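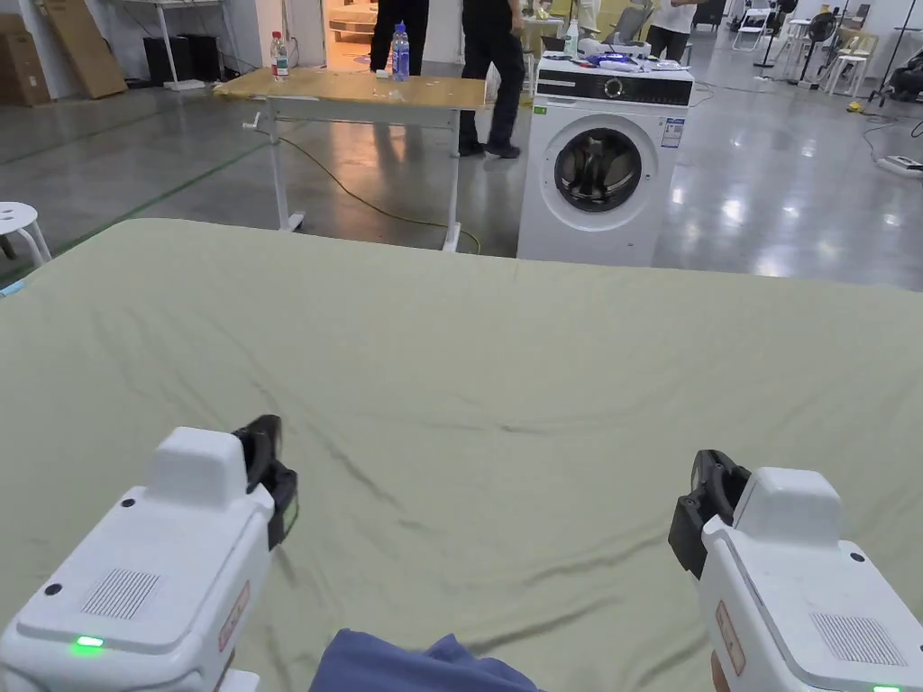 4. Merging plural and singular keywords

4.1 What we changed

Starting point was the keyword list exported from the Andinon catalog in May. No controlled vocabulary behind it, just a free text box that three generations of staff typed into. So "chair" and "chairs" are separate terms. Same with "sheet" and "sheets", "boat" and "boats" and so on. Worse cases: "glass" (the material) and "glasses" (on a face, or on a table). A plain stemmer folds those together and the search results go bad fast.

We took 1764 records and ran two versions side by side. Version A – stemmer only, default settings. Version B – stemmer plus a stop list of words that must never be merged. Byun wrote the first stop list, Malý went over it and took out five entries that looked harmless but blocked merges we wanted. "Woods" went back and forth and is still on the list. Titles and captions were left alone, only the keyword field was touched.

Original keywords were kept in a hidden field, so every merge can be undone per record. Recommended to anyone doing this. We had to undo one full run after the export dropped the accents.

4.2 Search test

28 people did the searches, all regular users of the library: picture desk staff, two teachers, a few freelance designers. Each got the same request sheet and typed whatever they liked. No training, no hints about plurals. Wasilewska logged the terms and Ki marked the results as usable or not, without knowing which version had produced them.

Singular and plural queries gave identical results in both versions for most household and vehicle terms, as expected. Differences show up with the split-meaning words. Version A returned spectacles for "glass" and people complained in the comment box. Version B did not, but it missed records where the original indexer had typed the wrong form to begin with. Stop list can't help there, that is an indexing error and has to be fixed by hand.

Textiles were the odd group. "Sheet" pulled in paper, metal and bedding all together in both versions, merging makes no diference to that. A qualifier in brackets – sheet (bedding), sheet (paper) – would probably do more than any stemming rule. Not tested yet. Figure 4 is plain bedding and should take the first qualifier.

Figure 4. Pale green sheet on a bed or mattress, with two white hand-held grippers.

4.3 Limits

One library, one language. Esteban tried the stop list on the Spanish keywords and gave up after an afternoon, gender endings need there own rules. Also the request sheet leaned toward concrete nouns. Abstract keywords (comfort, travel, waiting) rarely have a plural anybody types, so they are hardly covered. The comment box replies were read but not coded.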